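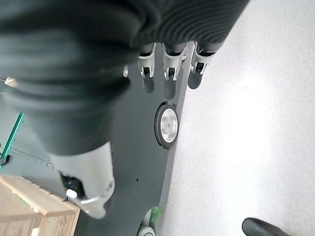

I have been putting together pretend market stalls for years now, for school fairs and shop windows and once for a very damp village hall, and the part people always ask me about is the fruit. So, pour yourself a cup of tea and I'll take you through how I dress a slatted crate, the slow and fussy way (there is a quicker way, but I don't enjoy it half as much!).

## What you'll need

- a light wooden crate with gaps between the slats
- a smaller crate for the strawberries
- two bunches of artificial grapes, one red and one green
- tomatoes in a few sizes, mostly red, with an orange one if you can get it
- a garland of leaves and yellow flowers
- soft garden wire, cut into 15 cm lengths

My crate came from Prosach and the garland from Monti, though any will do. Set aside 35 minutes, or a whole afternoon if you're like me and keep changing your mind.

## Putting it together

1. Fix the crate at a slant, so that shoppers look into it as they walk up. Give it a good firm wobble before you add anything.
2. Drape the garland over one upper corner and let it trail down the side. Tuck the ends through the slats.
3. Lay the green grapes inside first, with a leaf or two peeping out.
4. Bring in the red grapes last of all, holding the bunch up against the front of the crate until you like the way it hangs. 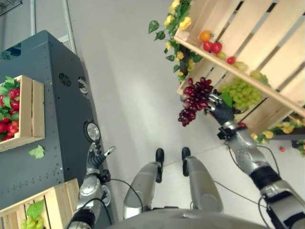
Dark grapes beside pale ones look lovely, and I always put them next to each other. Along the upper ledge I like a row of tomatoes with a small green thing or two for company. The little cherry ones do love to roll, so a twist of wire round the stalk is worth the bother.

Strawberries want a crate to themselves, packed in tightly with their leafy tops showing. Stand it a bit higher than the grapes if you have a surface handy.

When it's time to pack up, wipe everything with a barely damp cloth and store the grapes flat in a Dellanent box, well away from the radiator.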